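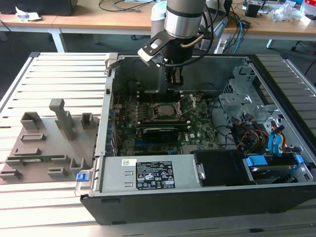 Ticket: Second disassembly cell, equipment request
Queue: Equipment planning
Site: Skendgate
Opened: September 24, 2025
Status: Open, waiting on quote
Priority: Normal

Request

Skendgate needs a price and a parts list for a second robot cell for taking apart desktop PCs. The first cell was bought in May as a single package from Honkanen. We don't want to buy the same package again without checking which items on it get used. Please hold the purchase order until this ticket is closed.

Work to be covered: memory modules, graphics card, hard drive, processor. Power supply removal stays manual for now.

Update 1, planning

Went through the May invoice line by line against the cell log. The log has 1056 completed removals since the cell was accepted. Most of those are memory and drives. Processor removals are the smallest group and have the most stops.

Items on the invoice that have never been mounted: the second camera bracket, the vacuum cup kit, and the short finger set. Leave all three off the new order. Move the vacuum kit to shared stock in case the laptop line wants it.

Update 2, Skendgate cell

Don't drop the short fingers yet. We have had 106 stops logged as "contact before target," nearly all of them with the gripper down inside the case. The long fingers flex when they touch the retention lever on the socket. Short fingers might fix that, but then the gripper body sits lower and we may lose clearance to the drive cage. It needs a test before anyone takes them off the list or orders a second set.

Update 3, Skendgate cell

Test done with the short fingers on the same model of tower. Lever contact was better. Clearance to the drive cage was too tight on the approach we use now. With the tower turned end for end on the table the approach is fine, but then the cable on the wrist rubs on the case edge. Long fingers are back on.

Asked Honkanen if there is a middle length. They don't stock one. Custom set is 600 dollars, four weeks.

Update 4, planning

Add one custom finger set to the quote for the new cell and one for the existing cell. Charge the second one to maintenance, as it isn't part of the expansion.

Also need a decision on the holding plates. The printed ones have been all right for small parts, but we have replaced them more than once. Dralia quoted 200 dollars each for machined plates. Wamwood can print them for less but wants a minimum batch. If the plate layout is going to change again, machined is the wrong choice.

Update 5, Skendgate cell

The layout will change again. We want more room for long boards. Go with printed from Wamwood and order the smallest batch they will take. We'll send a new drawing.

One more item for the budget. The May package didn't include spare wrist cables, and when ours wore through we waited nine days for a replacement. Please put two spares on the order.

Update 6, planning

Revised list sent to Honkanen: arm, controller, gripper, long fingers, one custom finger set, one camera bracket, two spare wrist cables, slatted table top same as the first cell. Vacuum kit and short fingers removed. Training days removed, as the operators are already trained.

Installation is still on the list as a separate line. Asked whether we can do the mounting ourselves and pay only for the safety check.

Still open:
Reply from Honkanen on installation and total price
New plate drawing from Skendgate
Minimum batch size from Wamwood
Floor power for the second cell, with facilities

Next review when the quote comes in.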